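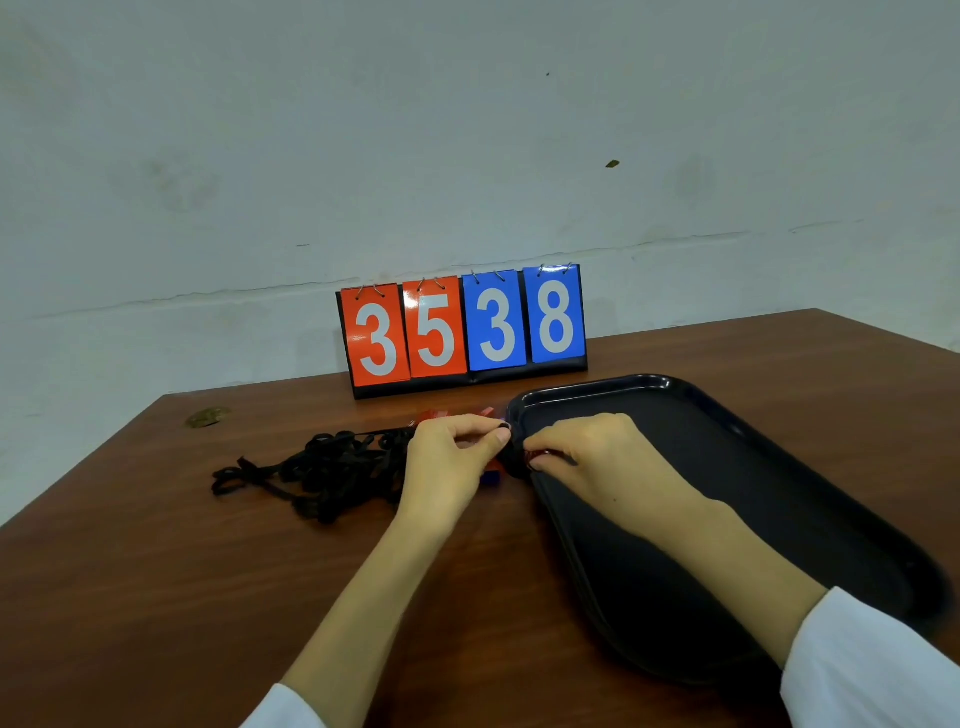

# ゲーム制作演習 最終報告書

**作品名:** Vasus(仮題のまま提出)
**執筆:** Njoroge Lyimo(プログラム、通信まわり担当)
**共同制作:** Adhiambo Okoth(レベルデザイン、UI、音)
**提出日:** 2021年8月23日

## 1. はじめに

本報告書は、ゲーム制作演習で開発した協力型サバイバルゲーム「Vasus」について、セーブデータ方式の変更を中心にまとめたものである。中間報告ではゲーム全体の企画を書いたので、今回は後半の開発で時間の大半を使った部分に絞る。企画の概要は2章に短く再掲する。

## 2. ゲームの概要

プレイヤーは惑星Pinheiroに不時着した調査員となり、資材を集めて拠点を建て、通信塔を修理して脱出する。最大四人で遊べる。マップは一枚の固定地形で、プレイヤーは地形を削ることはできないが、床、壁、柱、機械などの部品を自由に置くことができる。

エンジンは授業で配布されたStarbergを使用した。地形の表示と当たり判定はエンジンの標準機能をほぼそのまま使い、建築、インベントリ、セーブ、天候を自作した。3Dモデルは学内の共有素材と、Okothが作成した建築部品からなる。

## 3. 中間報告時点の問題

四月の中間発表で、試遊者から次の指摘を受けた。

- 拠点が大きくなるとオートセーブのたびに画面が止まる
- セーブ中にゲームを終了するとデータが壊れ、読み込めなくなる
- 版を更新すると古いセーブが使えない

一つ目は自分たちの環境でも再現できた。当時の実装では、60秒ごとにワールド全体を一つのテキストファイルに書き出していた。部品を2000個置いた試験用の拠点では、一回の保存に600ミリ秒かかっており、この間は入力も描画も止まる。戦闘中に起きると操作が抜けるため、遊びとして許容できないと判断した。

二つ目の原因は、既存のファイルを直接上書きしていたことである。途中で処理が切れると、前半だけが新しい不完全なファイルが残る。三つ目については、ファイルに版の情報を書いていなかったため、項目を一つ追加しただけで読み込み処理が失敗していた。

## 4. 変更の方針

Okothと相談し、次の順で取り組むことにした。

1. データが壊れないようにする
2. 画面が止まらないようにする
3. 版が変わっても読めるようにする

停止時間の短縮を先にするという案もあったが、壊れたセーブは復旧の手段がないため、この順とした。結果的には2と3を同時に進めた期間が長い。

## 5. 実装

### 5.1 書き込みの手順

保存先と同じフォルダに一時ファイルを作り、すべて書き終えてから名前を変更して差し替えるようにした。差し替え前のファイルは一世代だけ残す。読み込み時には末尾に書いた検査用の値を確認し、一致しなければ一世代前を読む。その場合はタイトル画面に「前回の保存を復元しました」と表示する。文言はOkothが決めた。

### 5.2 区画ごとの保存

マップを正方形の区画に分け、前回の保存から変更のあった区画だけを書き出す方式に改めた。各区画は変更フラグを一つ持つ。部品の設置、撤去、破損、機械の状態変化のいずれかが起きるとフラグが立ち、保存が終わると下りる。

困ったのは、区画の境界をまたぐ部品の扱いである。長い梁や大型の扉は二つ以上の区画にかかる。最初は両方の区画に同じ部品を書いていたが、読み込むと梁が二重に置かれ、片方だけ壊せるという不具合が出た。最終的に、部品の原点がある区画だけが所有者となり、ほかの区画は参照番号のみを持つ形にした。

また、書き出しは別スレッドに移した。メインスレッドでは変更のあった区画の内容を複製するところまでを行い、ファイルへの書き込みは待たない。複製後に部品が壊された場合は次回の保存に回る。

### 5.3 形式と版番号

テキスト形式をやめ、公開されているライブラリEnulineを用いたバイナリ形式にした。先頭に版番号を置き、読み込み時に古い版であれば変換関数を順に通す。版1から版2、版2から版3というように隣どうしの変換だけを書くので、関数一つあたりの内容は短い。提出版の版番号は5である。

バイナリにしたことで、エディタで開いて中身を確かめることができなくなった。開発中に不便だったため、内容をテキストで書き出す小さなツールを作った。提出物の tools フォルダに入れてある。

## 6. 確認の方法と結果

3章と同じ試験用の拠点を使い、同じPCで比べた。歩き回りながら部品をいくつか置く、という通常の遊び方では、保存時に画面が止まるのを感じることはなくなった。全区画に変更フラグを立てて強制的に保存すると、複製の処理でわずかな引っかかりが残る。通常のプレイでこの状態になるのは、広範囲に被害が出る砂嵐の直後くらいである。

強制終了の試験では、保存処理の途中の決まった箇所でプロセスを落とす仕組みを入れ、それぞれの箇所について再起動後に読み込めるかを確かめた。名前変更の直前で落とした場合に一時ファイルが残り続ける問題が見つかり、起動時に削除する処理を加えた。

版の変換については、手元に残っていた中間発表時のセーブも対象にしようとしたが、これには版番号がなく、自動では判別できなかった。中間版のセーブは引き継ぎ対象外とし、そのことを配布ページに書いた。

## 7. 残っている不具合

- 参加側のプレイヤーが保存の直前に切断すると、手に持っていた道具が消えることがある。インベントリの保存が区画の保存と別の時点で行われるためで、まだ直せていない。
- 砂嵐の最中に保存したデータを読むと、天候が晴れから始まる。天候の状態を保存対象に入れ忘れていた。版を上げれば対応できるが、提出前の確認が間に合わないため見送った。
- 区画境界の柱を撤去したとき、隣の区画の床が一瞬だけ点滅する。見た目のみの問題である。

## 8. 作業の分担と進め方

コードの変更は必ずもう一人が動かしてから取り込むことにした。Okothは普段コードを書かないが、拠点を建てながら試すので、私が思いつかない置き方をする。5.2の二重の梁もOkothが見つけた。逆に、Okothが作った新しい扉は原点が部品の端にあり、所有区画の判定がずれたので、原点の位置についてのメモを作って共有した。

進捗は共有の表で管理した。七月に入ってから表の更新が遅れ、同じ不具合を二人が別々に直していたことが一度あった。その後は、作業を始める前に自分の名前を書くようにした。

## 9. 今後

後期も制作を続ける場合は、切断時の道具の消失を最初に直す。インベントリも区画と同じ複製の時点でまとめて取得すればよいと考えているが、通信の遅延がある場合にどちらの状態を正とするかは決めていない。現在はホストが抜けると全員が終了する作りなので、専用サーバーへの対応も候補に挙がっている。これについてはStarbergの通信機能の範囲を調べてから判断する。

## 付録 提出物

| フォルダ | 内容 |
|---|---|
| build | 実行ファイル一式 |
| src | ソースコード |
| tools | セーブデータの書き出しツール |
| testdata | 試験用の拠点、強制終了試験の記録 |
| docs | 本報告書、操作説明、部品の原点に関するメモ |

操作説明は中間報告のものから、復元メッセージの項目だけを追加した。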